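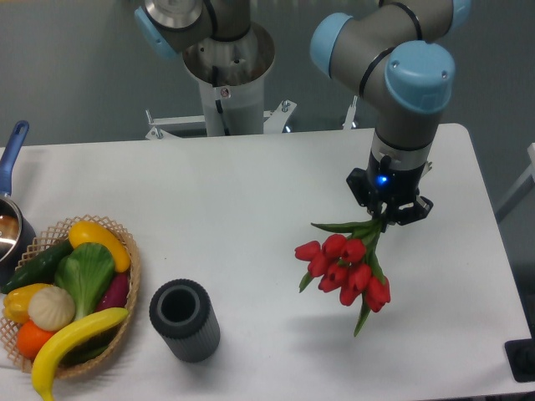 According to Ffion Jenkins, the hardest part of the tulip work is keeping the heads apart: closed blooms bruise where they press on each other, and the mark shows a day later. Applicants should expect to spend much of their time on that problem.

Stosmont — Flower Handling Assistant (cut tulips)

Fixed term, 7 months, ending in December. Part-time hours by agreement. Two posts.

The work
The Plirnum project studies how bunches of cut tulips stand up to being lifted, turned, set down and put in vases. The assistant prepares the bunches, looks after the stock and records the state of the flowers before and after each trial. Most of the work is done standing at a table.

Duties
Unpack deliveries, check them against the order and reject split or open blooms.
Trim stems to the length given on the trial sheet and strip the lower leaves where the sheet asks for it.
Make up bunches by colour and number of stems. Leaves are to be left free of the grip point.
Score each bunch for bent stems, torn leaves and petal marks, using the Mägi scale (training given).
Change the water, clean the buckets and keep the cold store log.
Wipe down the table between trials. Sap and pollen left on a white surface spoil the next set of records.

Requirements
Experience in a florist's shop, nursery or packing shed, or a course in floristry. Steady hands and clear handwriting. Able to lift a full bucket. Normal colour vision is needed for the scoring. Anyone with a known skin reaction to tulip bulbs or sap should tell us before the trial shift, so that gloves can be arranged.

Not required
A degree, a driving licence or any knowledge of programming.

Volume
The season's plan covers 2,000 bunches, most of them red. Artificial stems are used for practice runs and are stored apart from the fresh stock.

How to apply
Send a CV and a short note on your experience with cut flowers to Indrek Vasiliauskas, Stosmont, Tranditz building, floor 3. Applications close on 25 May 2025. Shortlisted applicants will be asked to a paid trial shift of two hours — bring closed shoes and an apron.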